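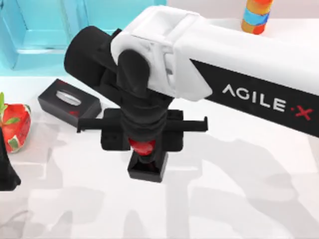

Can you get the sour cherry back before summer, one customer wrote to us in the comments, and please stop shrinking the jars! Well, we read every one of those, and I'm thrilled to tell you the answer is yes to both.

POTMONT, March 10, 2023 - Zunance is bringing back Yalçınkaya sour cherry preserves, in the full 300-gram jar, starting later in March. We had 898 requests for it over the winter (I answered a lot of them myself, so hello again if you're one of those people). The recipe is the old one, with whole fruit and less sugar than our Ero line.

We're making 2508 jars in the first batch, and 59 stores will carry them. If your local shop isn't on the list, ask at the counter and they can order by the case.

Press contact: Zunance front office, Potmont. Sample jars on request.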